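# Gourlay 200 hand-crank coffee grinder, after six months

I bought the Gourlay back in April, when my old Lavero finally stripped its handle, and I've ground a pot's worth of beans in it nearly every morning since.

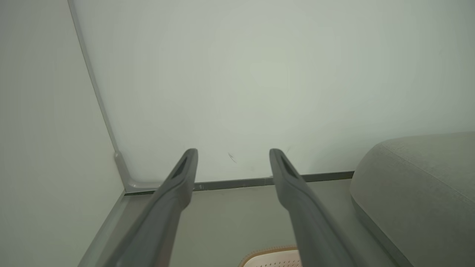
Short version: I love this thing! The Lavero always felt like a fight by the end, with one hand slipping down the body and the other hand cranking like mad. With the Gourlay I lean on the counter, turn, look out the window, and it's done before the kettle is. Light roasts take a bit more shoulder (they do in every hand grinder I've tried), but it never jams up on me.

The grind is very even. I mostly make pour-over and sit at the same setting for weeks, then go coarser on weekends for the French press. The dial clicks nicely and stays where I leave it - my one wish is that the numbers were bigger, as I have to carry it over to the window to read them before I've had any coffee.

Cleaning is easy. The burr lifts out without tools and a dry brush gets most of it. I do a proper take-apart every couple of weeks, and the spring has only rolled under the fridge once.

Two gripes. The catch jar is glass and a little short, so a full load of beans comes right up to the threads and you'll spill some when you unscrew it. And the lid is too loose. Callum Urquhart at Pralterwood, the shop where I got mine, swapped the lid for me free of charge, and the new one is better but still rattles.

If you make espresso, I'd look at the Famar instead. It has finer steps, though it's heavier and my wrist didn't enjoy it when I tried a friend's.

For everything else - yes, get one. I'm already thinking about a second for the camper.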